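4.2 Registering a building record

Complete this section before uploading drawings or survey photographs to Skalo.

1. Sign in and select New Record.
2. Enter the street address and the year of construction. If the year is disputed, enter the earliest documented one.
3. Choose a heritage category. State and local listings are separate fields — fill in both where they apply.

Note: Records without a category are held for 24 hours, then returned to the author.

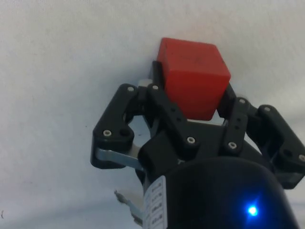 Brondimora Heritage Documentation Unit

4. Attach measured drawings as PDF, scanned in colour or greyscale at 300 dpi.
5. Select Submit. The record number appears at the top of the page.

Caution: Submitting locks the address field. Corrections go to Davina MacBrayne, Records, with the record number quoted.

For demolished buildings, see 4.3.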